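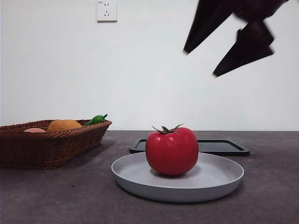 Figure 3. Workspace from the fixed camera, with the tomato on the gray plate and the gripper in the air.

3.2 Collecting the demonstrations

All demonstrations were recorded by teleoperation at one table against a white wall. The task family is produce sorting: the operator moves one item between the basket, the plate and the tray, following a text instruction drawn from a list before the episode starts. Piret Mockus wrote the instruction list and the recording script. Irina Dobre did most of the driving.

We recorded 1158 episodes over nine sessions in August. Each episode stores the fixed camera stream, joint positions, the gripper command and the instruction string. Recording starts with the arm at its home pose and stops when the operator presses the pedal.

Item positions were changed by hand between episodes. In the first two sessions we left the basket in the same spot, and the early policy learned to reach there whatever the instruction said. From session three on, the script printed a new layout before each episode.

72 episodes were removed after review. Most had dropped frames in the camera stream; the rest ended with the item outside the target container – we kept these in a separate folder, labeled as failures, and did not train on them.

Motion blur on the gripper is common during fast transfers. We tested a shorter exposure, but the darker images made the black tray hard to separate from the tabletop, so the original setting was kept for all sessions.

3.3 Data format

Episodes were converted to the Trodura layout with a script adapted from last year's Etari project. Camera frames and joint readings are matched by nearest timestamp. The conversion code is listed in Appendix B.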